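Siltaseo gripper

The Siltaseo gripper is a hand-held two-finger gripper used to record manipulation tasks for training robot arms. A person holds the tool and performs a task with it directly, and the recorded motion of the fingers is later used to train a policy that runs on an arm with a matching end effector. The gripper has no motor. The fingers are opened and closed by a trigger in the handle and are tracked by printed markers at their bases. This article covers the setup, routine care and repair of the tool.

Background

The first version was drawn by Bořivoj Mikuš as a replacement for an earlier tool called Gaven, which used a potentiometer to measure the opening of the fingers. The potentiometer drifted with use and its wiring broke at the handle. Mikuš removed it and placed a marker block on each finger instead, so that the opening could be read from the wide-angle video. The finger pads were changed at the same time, from a foam strip to a molded rubber pad set into the jaw.

A later revision, known as Wemen, shortened the trigger linkage and moved the return spring to the outside of the handle, where it can be replaced without opening the case. Most units in use are of this revision or have been converted to it.

Construction

Each finger is a single printed jaw, curved inward, with a teardrop-shaped cutout that lets the tip flex slightly when it closes on an object. The jaws are mirror images and are not interchangeable. A rubber pad is fitted to the inner face. The marker block sits at the base of the jaw and carries a square black-and-white pattern. The patterns differ between left and right, and the tracking software uses them to tell the fingers apart.

The fingers ride on a linear rail. A rack on each carriage meshes with a common pinion, so both fingers move the same distance from the center line. The trigger pulls the rack on one side and the spring returns it.

Setup

Setup is done before each recording session and again after any part of the finger assembly has been removed.

The operator first checks that the fingers meet evenly. With the trigger fully pulled, the pads should touch along their whole length. If they touch only at the tips, one carriage is a tooth off and the pinion cover has to be opened.

The opening is then calibrated. The operator opens and closes the fingers 20 times at a steady pace while the software records the distance between the two marker blocks. The smallest and largest values are stored as the closed and open positions. The calibration is rejected if either marker is lost at any point in the sweep – usually a sign of glare on the block or a dirty lens.

The last step is a trial grasp. The gripper is brought down to a table and closed on a small, light object, and the recording is checked for a clean reading of both markers with the fingers near the surface. Small parts are preferred because they show up uneven pads that a larger object would hide. An ordinary table in the recording space is good enough, provided it does not rock.

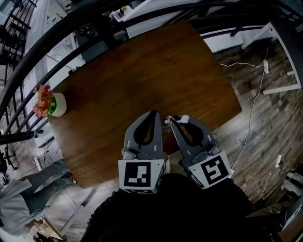
Routine care

The pads are wiped with a damp cloth at the end of each session. Alcohol is used only on the marker blocks, and sparingly, as it dulls the printed pattern after repeated cleaning. The rail is brushed out weekly and given one drop of light oil per carriage. Grease is avoided because it collects dust and makes the trigger slow to return.

Pads are replaced after 3000 grasps or when the surface has become shiny. In a wear log kept by Mikuš, the earliest pad failure came at 993 grasps, on a unit that had been used mostly with glass, and the longest-lasting spring reached 1445 hours of recording. Both parts are kept as spares with each unit.

Common faults

Lost marker. The opening value jumps or freezes. The block is cleaned first, then inspected for scratches. A damaged pattern is replaced with a fresh print of the same number, and the unit is calibrated again.

Uneven closing. One pad arrives before the other. The usual cause is a loose pad, followed by a skipped tooth at the pinion.

Slow return. The fingers do not open fully when the trigger is released. The rail is cleaned before the spring is changed.

Cracked jaw. Cracks start at the narrow end of the cutout. A cracked jaw is discarded, as glue stiffens the tip and changes how it bends.

Replacing a finger

Two screws hold the jaw to its carriage. They are removed with the fingers fully open, and the jaw is lifted straight off. The new jaw is seated against the shoulder of the carriage before the screws are tightened – by hand, in turns. The marker block is fitted last, with its pattern upright and facing the lens.

Related tools

The Trương mount allows the same jaws to be fitted to a motorized carriage on a robot arm. Its rail is longer, and calibration values from the hand-held tool cannot be copied to it.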